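Notes on the Giltham Wetland Bird Count

The annual shorebird count at the Giltham wetland has been completed, and the totals were released to participating members in June. The final figure stands at 2,603 birds, which includes 302 black-winged stilts. I have taken part in this count for several years and have adopted the practice of setting down my own observations once the official numbers are available.

The count covers the open mudflats, the two brackish lagoons, and the reed margin on the eastern side. Access to the reed margin was limited this year. The embankment path collapsed during the rains and has not been repaired, and the team assigned to that section was obliged to work from the Abubakar jetty, at a considerable distance from the birds. The number recorded there, 292, should therefore be read with caution. It is lower than the previous year, but the two figures were not obtained from the same position.

The stilts are a separate matter. They feed in shallow water at the edge of the lagoons, where they are easily seen, and the two teams covering that section arrived at the same number independently. I consider it reliable.
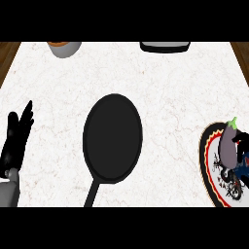 Lead in fishing tackle remains the most serious concern raised by this year's work. Small weights are lost in the lagoons every season, and waterbirds swallow them along with the grit they need for digestion. Readers who have not seen a split shot may find the problem hard to picture. Dropped onto a black frying pan on white marble, a single weight would be noticed by anyone passing the counter. On gray mud, among gravel of the same size, it cannot be told from a stone, and a feeding bird makes no distinction. A proposal to restrict lead weights at Giltham was submitted last year and is still under review.

The Brimari Wildlife Clinic, which receives sick and injured birds from the district, has asked that any bird found weak or unable to stand be reported before it is handled. Members of the public should keep dogs away from the bird, note the location, and telephone the clinic for instructions. Food and water should not be offered.

A related question concerns the drainage plan for the Plindinholm fields, north of the main lagoon. The revised plan retains a buffer of 1,000 meters between the new channel and the nesting area. This is an improvement on the first draft. It does not address water levels in late summer, when the lagoons are at their shallowest and young birds are still dependent on them. I have submitted a written comment on this point and would encourage other residents to do the same while the comment period remains open.

The next count will follow the same boundaries. If the embankment path has been restored by then, the eastern section will again be surveyed on foot, beginning at 6:30 in the morning. New participants are asked to bring their own binoculars and to wear boots suitable for deep mud.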